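Grikis – conjunto de registos de terminologia técnica em português

Ficha de dados e notas de utilização

Data desta revisão: 24 de outubro de 2024

Resumo

O Grikis é um conjunto de fichas terminológicas extraídas de manuais, folhas de oficina e catálogos de peças redigidos em português europeu. Cada ficha associa um termo a uma definição curta, a um contexto de uso e a uma classe gramatical. O conjunto destina-se a trabalho de lexicografia, revisão de traduções técnicas e avaliação de extratores automáticos de termos.

A versão atual contém 1030 fichas, das quais 871 têm revisão dupla. As restantes têm revisão simples e estão assinaladas no campo estado com o valor "r1".

Conteúdo do pacote

fichas.tsv: tabela principal, uma ficha por linha
contextos.tsv: frases de contexto, ligadas às fichas pelo campo id
variantes.tsv: grafias alternativas e formas anteriores ao Acordo Ortográfico
dominios.txt: lista fechada de domínios e subdomínios
LEIAME.txt: o presente texto

Os ficheiros estão em UTF-8, sem BOM, com fim de linha LF. O separador é a tabulação. Não há aspas de delimitação; tabulações internas foram substituídas por um espaço.

Campos de fichas.tsv

id: inteiro, único e estável entre versões
termo: forma canónica, no singular sempre que o termo o admita
classe: subst_m, subst_f, verbo, adj, loc
dominio: código de dominios.txt
definicao: texto livre, uma só frase, sem ponto final
estado: r1 ou r2
nota: opcional

Domínios abrangidos

Os domínios foram fixados antes da recolha e não são alterados em versões intermédias. São eles: conformação de chapa, maquinagem, fixação e aperto, revestimentos de piso, cablagem, têxteis técnicos e embalagem. Um termo pode ocorrer em mais de um domínio, caso em que recebe uma ficha por domínio, com identificadores distintos e remissão mútua no campo nota.

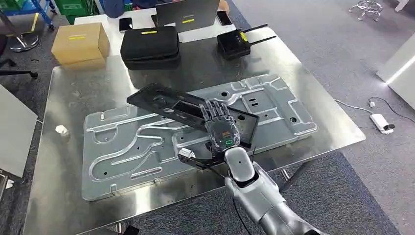 A delimitação entre termos próximos foi a parte mais demorada da revisão. Os manuais usam "ranhura", "rasgo", "canal" e "caixa" com sobreposição considerável, e dois catálogos do mesmo fabricante podem divergir entre si. O critério adotado foi geométrico. "Canal" designa um percurso contínuo, com ou sem curvas, como os que serpenteiam na metade esquerda da placa de alumínio; "rasgo" fica reservado para a abertura retangular de extensão limitada, e "furo" exige secção circular. "Rebordo" aplica-se à orla saliente que acompanha o contorno da peça, mesmo quando este é irregular, e não se confunde com "aba", que pressupõe dobragem. Nas fontes em que o autor usa "caixa" para qualquer rebaixo, a frase foi mantida em contextos.tsv e a ficha remete para o termo preferido.

Recolha e seleção

As fontes foram digitalizadas, convertidas em texto e segmentadas em frases com a ferramenta Torvik. A extração de candidatos seguiu padrões de classe gramatical (substantivo; substantivo + adjetivo; substantivo + preposição + substantivo). Os candidatos foram ordenados por frequência relativa face a um corpus de língua geral, e só os primeiros 1000 de cada domínio passaram à leitura manual.

Foram excluídos:

- nomes comerciais e referências de catálogo
- unidades de medida isoladas
- termos com uma única ocorrência, salvo quando presentes num índice remissivo
- empréstimos não adaptados para os quais existe equivalente português atestado nas fontes

Um empréstimo sem equivalente atestado é mantido em itálico no original e marcado na nota com "empr.".

Revisão

A revisão dupla foi feita de forma independente. Cada revisor recebeu o termo e os contextos, sem a definição do colega. As divergências de classe ou de domínio foram resolvidas por discussão; as de redação, por escolha da definição mais curta que mantivesse todos os traços distintivos. O registo das divergências não é distribuído.

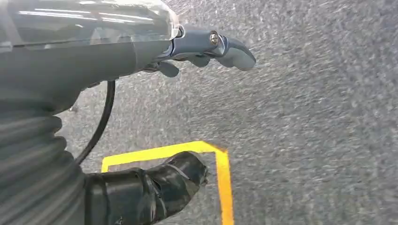

Ditesura – Núcleo de Terminologia e Documentação Técnica

O núcleo mantém o Grikis e a lista de domínios. Os pedidos de correção devem indicar o id da ficha, o campo em causa e a fonte que sustenta a alteração. Pedidos sem fonte são arquivados sem resposta. As correções aceites entram na revisão seguinte, prevista para janeiro, e ficam descritas no histórico.

Convenções de redação

A definição começa pelo género próximo e não repete o termo. Evitam-se "tipo de", "espécie de" e "conjunto de" em posição inicial. Os adjetivos de grau só são admitidos quando opõem termos do mesmo domínio: "alcatifa de pelo baixo" e "alcatifa de pelo alto" têm fichas próprias, ao passo que "alcatifa resistente" não tem.

As locuções com três ou mais elementos são registadas apenas se o significado não se deduzir das partes. "Manga corrugada" é registada no domínio cablagem. "Manga corrugada cinzenta" não é, por a cor não ter valor classificatório nas fontes consultadas.

Limitações conhecidas

O domínio têxteis técnicos está sub-representado. As fontes disponíveis tratam sobretudo de tecidos planos, e os termos relativos a superfícies de pelo provêm quase todos de um único catálogo. A definição de "pelúcia" tem estado r1 e deve ser usada com reserva.

As variantes brasileiras não foram recolhidas de forma sistemática. Quando surgem em variantes.tsv, resultam de notas já existentes nas fontes. O conjunto não deve servir de base a comparações entre normas.

O campo classe não distingue particípios lexicalizados de adjetivos. Ambos figuram como adj.

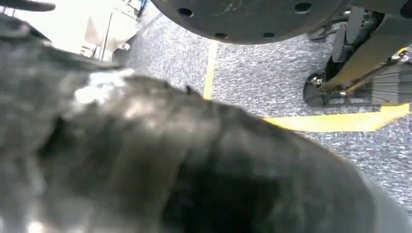 Compatibilidade

O formato é lido sem conversão pelo gestor de terminologia Fluleck a partir da versão 2. Em versões anteriores, o campo nota é ignorado e as remissões entre fichas perdem-se. A importação em folhas de cálculo exige que a coluna id seja definida como texto, para evitar a reformatação automática.

Licença e citação

As fichas podem ser usadas e redistribuídas para fins não comerciais, com indicação da origem. As frases de contexto mantêm os direitos das publicações respetivas e são incluídas a título de citação. Forma de citação recomendada:

Ditesura, Núcleo de Terminologia e Documentação Técnica. Grikis: registos de terminologia técnica em português.

Histórico

Revisão atual: reorganização do domínio maquinagem; separação de "canal" e "rasgo"; correção de remissões circulares em fixação e aperto.
Revisão anterior: inclusão de variantes.tsv; supressão do campo frequencia, que dependia do corpus de referência e não era reproduzível fora do núcleo.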